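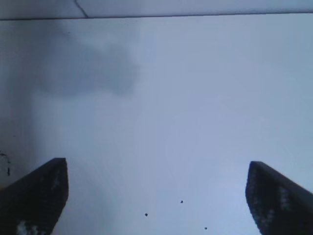 Is Ikmont still a good place to buy your first apartment?

For most people with steady work and a modest deposit, we think so, though you'll need to be quicker off the mark than you did a couple of years back.

We've been getting this question in the office nearly every Friday (it seems to be the day people slip out early to look at apartments), so it felt right to put a longer answer in the newsletter. Prices in the streets behind the old mill have gone up, and they've gone up fastest near the new tram stop. But walk 18 minutes east, past the market, and you're in Farah, where the same money still gets you a second bedroom and very often a bit of balcony too.

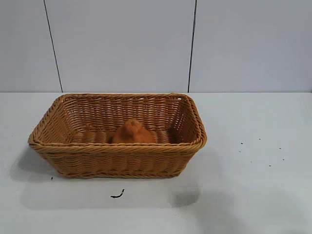 What's being built

The big one is Skivoreck, the canal-side development with 200 apartments over 2 blocks. The first block should be ready for viewings in July, and we've been told the ground floor will have a bakery and a bike store, which has pleased just about everyone who's called us! Do ask about the service charge before you fall in love with the view. It covers the elevators and the gardens, and it's payable from the day you complete, whether you've moved in or not.

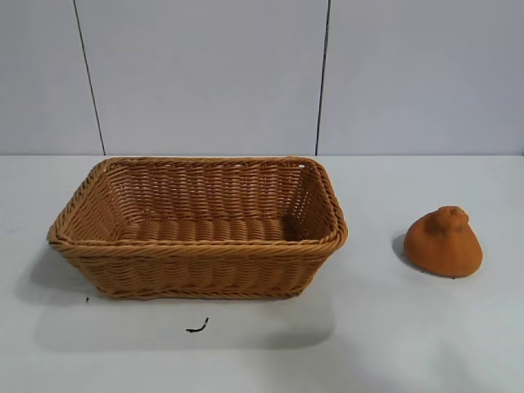 Renting in the meantime

Plenty of our buyers rent for a while first, and I'm all for it. You get to know which side of the street gets the sun, and how late the bars stay open. Liltico has a handful of short leases in Farah just now, so drop in or give us a ring and we'll gladly put the kettle on.

Last updated: July

Recent items
- Parking permits in Ikmont: the new zones
- What a survey covers and what it leaves out
- Selling with a tenant in place

Comments

Is the Farah side noisy on match days? We have a baby due.

We rented first too and ended up buying on the same street. Best thing we did.

Do the Skivoreck apartments allow dogs? The brochure doesn't say.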